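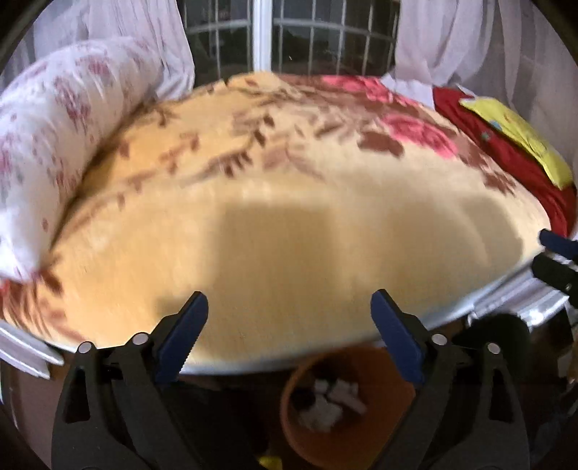

Thursday, March. The madder bath was started again this morning, after the bad result of last week, and I want to write it down while I still remember the order of things. Last week's skeins came out as a flat brick color and I was not happy with them. My goal is still a clear pink, with a darker pink of the same family next to it, and a brown that does not fight with them. The plush blanket on the bed has these relations quite well: large roses in pink with deeper magenta petals, brown branches and leaves, and all of it on cream. It is a print, so I cannot copy the method, but the distance between the two pinks is a thing I can try for. The cream is also useful to think about. My undyed wool from Tasitley is yellower than I would like, and pink over yellow goes to salmon very easily.

Wool: five skeins, Tasitley two-ply, undyed. Washed on the evening before with the neutral soap and left in clean water overnight. I tied each skein in loose figure-eights with cotton thread. In the last batch I tied too tight and there are pale rings at the ties, please see the sample card from last time. All five skeins went together into the alum bath, with a little cream of tartar, same recipe as on the wall at Trurkwood. I did not change the recipe, I only weighed more carefully. The old scale moves when one leans on the table, so I put it on the stone shelf by the window.

Madder: the new bag from Erraji, ground more coarse than the old one. I put it in a cloth bag before it went into the pot. Loose powder gets into the wool and one is shaking it out for the rest of the month. The color went out into the water slowly at first, and I was afraid that the cloth was too dense. By mid-morning the water was a good dark orange-red.

Temperature: this is where I think I made the mistake last week. I trusted the dial of the hot plate and went to have lunch. When I came back the bath was nearly boiling, and madder gives its browns when it gets too hot. Today I held it at 60 degrees C with the glass thermometer in the middle of the pot, not touching the bottom. I stayed in the room. The plate overshoots each time it switches on, so I learned to turn it off a little before and let it climb by itself. It is boring work but the difference is very visible.

First skein in, 90 minutes, turned by hand with the two smooth sticks. I lifted it from time to time to look. For the first part it looks orange and one loses courage. Later it becomes more red. After rinsing it was a coral, deeper than I planned, and more even than anything from last week. No pale rings at the ties.

Second and third skein went into the same bath, one after the other, without adding more madder. The second is a real pink, in my opinion the best of the day. The third is lighter and goes to peach. I think the peach is partly the yellow of the wool showing through. It would be worth to dye one skein on the whiter wool, if Tasitley has it again. I will write to them.

The fourth skein I used for the dark one. To get it toward magenta I tried a short after-bath with a pinch of washing soda in warm water. The change was quick, almost at once, from coral to a bluish pink. I took it out early, as soda is not kind to wool, and rinsed three times. The handle is a little harsher than the others. A last rinse with some vinegar might soften it, but I am afraid it will also push the color back to orange. Question for colleagues: has anyone tried chalk in place of soda? The water at Trurkwood is hard already and maybe we do not need anything, only tap water and not the rain barrel. I used the rain barrel for everything today.

The fifth skein is the brown. Walnut hulls from the autumn, soaked since Monday in the covered bucket. It smells strongly, please keep the lid on. The brown is good but cold, a little grayish when it lies beside the coral. I put it for a short time in the madder bath that was left over, and it came out warmer. This was not planned and I did not note the time, which I regret. Next time I will use the clock.

All skeins hang now on the back rail, not in the sun. I cut a short end from each and tied them on a card in the order of dyeing, with one undyed end at the top. Half of the card will be covered with black paper and the other half goes to the south window for the light test. I do not trust the peach very much.

Notes on the pot: the big steel pot is fine, but the smaller one that is marked Drorkari has a scratch in the enamel on the inside, near the handle, and I saw rust there. Iron makes the madder dull. It is possible that last week's brick color came also from this pot and not only from the heat. I changed both things at the same time, so I cannot say now which one was guilty. For the browns the pot can still be used. I put a strip of tape on the handle.

To do:
– label the bag from Erraji with the month, the old one has no label
– dry the used madder, there is still color for a weak bath
– one small test with tap water against rain water, same wool, same pot, one thing changed only
– order alum, the jar is low
– compare the second and fourth skein again when dry, by daylight

Later, same day, before closing: the second skein is almost dry and has become paler than I thought. Still pink. The fourth is still damp and I leave it for tomorrow.

Print this entry | E-mail this entry
Filed under: Dye Notebook, Natural Color, Wool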